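Thread time! I have been learning to bake my grandmother's sweet breads since May and I finally want to talk about proofing, the part I used to rush every single time.

First thing that changed my life: a cold kitchen is fine. Mine is freezing in the morning and the dough still gets there, it just wants longer. Go have breakfast. Go call your aunt.

Catalina Carrasco (if you're in the Donnelly baking group you know her rolls) told me to stop watching the clock and poke the dough. If the dent springs right back, wait. If it fills in slowly – go go go, oven on!

Second thing: orange zest rubbed into the sugar with your fingers before anything else goes in the bowl. The smell!! I do 2 oranges for a batch and I'm not sorry.

Third thing: egg wash twice. Once when you shape, once right before baking. Bonifacio Cordero swears by a pinch of salt in it and now I do too.

Oh and I take mine out when the middle reads 92 Celsius. No more gummy centers, after 4 gummy loaves in a row last spring.

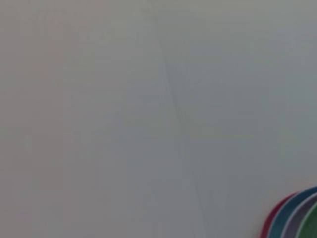
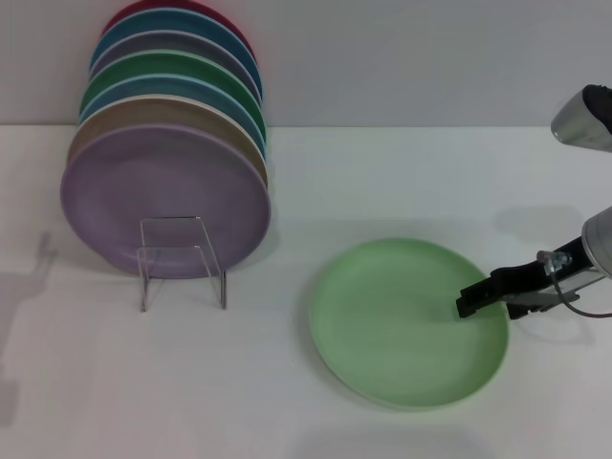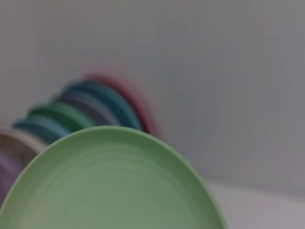 Next on my list is the braided loaf with anise, and I am so excited about it. My plan is to bake it the night before, let it cool all the way, and slice it at the table so everybody fights over the end pieces. I want each slice on a plate of a different color, like the lavender one and the light green one, because a pale yellow crumb looks so good against them. Butter on the side, coffee for whoever wants it. If you have a braid that doesn't come apart in the oven, please tell me how you pinch the ends!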